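Agrupación Astronómica Larell
Acta de la reunión ordinaria del 24/04/2022

Preside: Giorgia De Luca
Lugar: sala de lectura del centro cívico Andstead

Se abre la sesión con la lectura del acta anterior, que queda aprobada con una sola corrección: el ocular de 25 mm se compró, no se recibió prestado.

1. Observación de Venus y Júpiter

Giorgia abre el turno con muchísimas ganas de hablar de la aproximación entre Venus y Júpiter, que tendrá su mejor momento a finales de mes, justo antes del amanecer. Los dos planetas se verán tan juntos que cabrán en el mismo campo del telescopio a pocos aumentos — ¡y con prismáticos también será una preciosidad! Se acuerda subir al mirador de Hofstetter, que tiene el horizonte este despejado. Quien venga debe estar allí una hora antes de la salida del sol y traer linterna roja. Los faros del coche, apagados al llegar a la curva.

Se pregunta si merece la pena llevar el reflector grande. Tras un rato de discusión se decide que no, que tarda demasiado en aclimatarse, y que irán los 2 refractores pequeños con montura altacimutal.

2. Charla sobre las lunas heladas

La charla de Europa y Encélado pasa a junio. El guion está muy avanzado y la parte de los géiseres promete. Se pide que no se dé por hecho que el público sabe qué es el calentamiento por marea: en la charla de Ío se pasó de puntillas por el tema y las preguntas del final fueron casi todas sobre eso. Giorgia propone llevar una pelota de goma y amasarla en directo hasta que se note el calor en la mano. Aprobado con entusiasmo.

3. Taller infantil del Sistema Solar
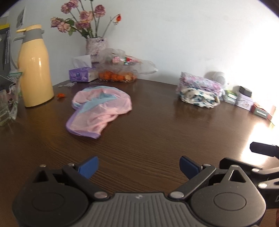
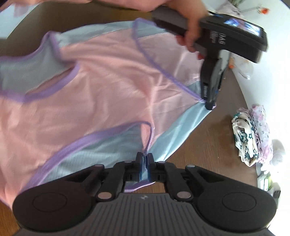

El taller repetirá el formato del paseo a escala, con el Sol en la puerta del centro y Neptuno al final de la avenida. Falta resolver Júpiter, que el año pasado era una pelota lisa y decepcionó a los pequeños, con lo bonitas que son sus bandas. Se habla de forrarlo con tela y se acepta probar con tonos suaves, como el rosa y el lavanda de las dos fotos, aunque se aparten un poco de los colores reales; en el cartel se explicará qué son las bandas y por qué cambian de aspecto. Saturno conserva los anillos de cartulina. Plutón irá también, con cartel propio, que el debate siempre anima la mañana.

4. Recuento de meteoros

Se han pasado a la hoja común las notas de las últimas salidas. Suman 229 meteoros entre esporádicos y de lluvia, contando las noches nubladas en que se aguantó hasta el final. Quedan 6 fichas sin hora de inicio y no podrán enviarse hasta que se completen. Se recuerda que hay que apuntar siempre la magnitud límite, aunque dé pereza con los dedos helados.

5. Material

El buscador Brondier sigue desalineado. Se ajustará de día, apuntando a la antena del cerro y nunca cerca del Sol. El filtro solar de lámina tiene un poro y se retira desde hoy mismo; queda prohibido usarlo hasta tener lámina nueva.

6. Ruegos y preguntas

Se pide café en termo para la madrugada del mirador. Se pide también que las fotos de la Luna se suban a la carpeta con la fecha puesta.

Sin más asuntos, se levanta la sesión y quien quiere sale a la terraza a mirar un rato por el refractor.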